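October, Graltiler cleaning cell, sim bench notes

Restroom set rerun in sim after the base controller change. 431 episodes, 155 ended in a reach timeout. Most timeouts are in the narrow layouts, with the toilet against the side wall and both arms working from the corridor side. Raised the elbow clearance penalty and queued layout 6 again.

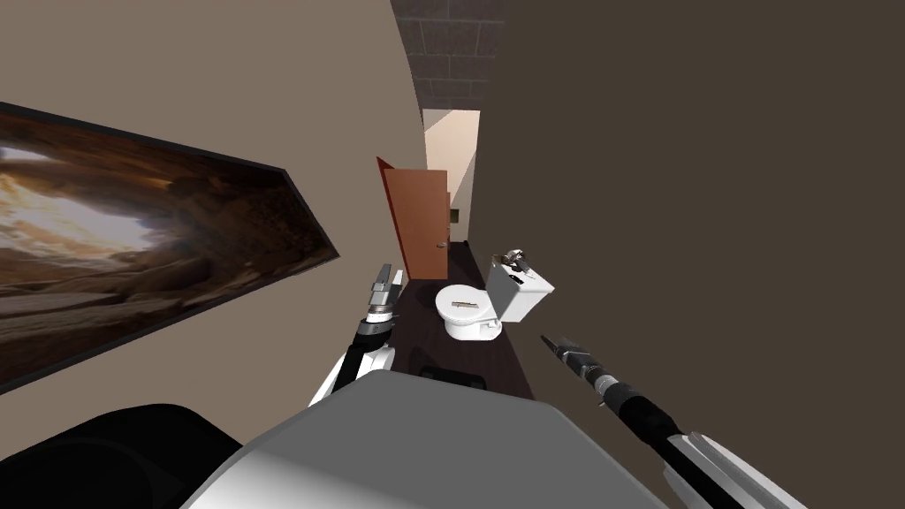 Sarita Jaiswal sent the shift notes from Merkaswood. Under the draft plan the night cleaners keep mirrors, restocking and final check; the robot gets fixtures and floors. Her crew wants the final check paid as inspection time – currently it is logged as cleaning. Passed to Khurana.

They also asked who clears items left on lids and tanks. Not settled. For now the task spec says robot removes, cleaner sorts.

To do: split timeouts by arm, six seeds per layout.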